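**Skusbridge Tenants' Group – minutes, 5 September 2021**

Chair: Zhenhua Liao

**1. Laundry room charges.** Holmgren says the new machines will save 2,000 dollars a year. Zhenhua asked where that number came from. The letter doesn't say. It was also promised in August that we'd see the old bills – we haven't.

**2. Notice board.** Plain whiteboard preferred over the paid Roveo screen.

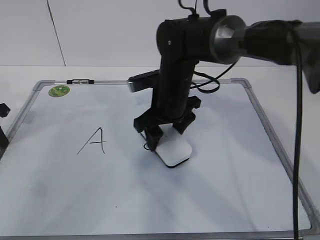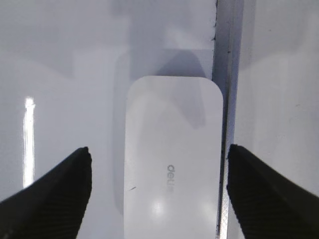
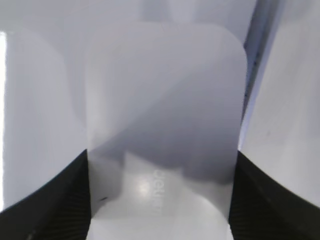 Roveo's quote is 917 dollars plus a monthly fee, and the fee is left blank. Several members doubted anyone would read a screen by the mailboxes. Not approved.

**3. Parking.** Holmgren claims 4 spaces are "under review." Same wording as last time. Zhenhua to ask, in writing, who is reviewing them.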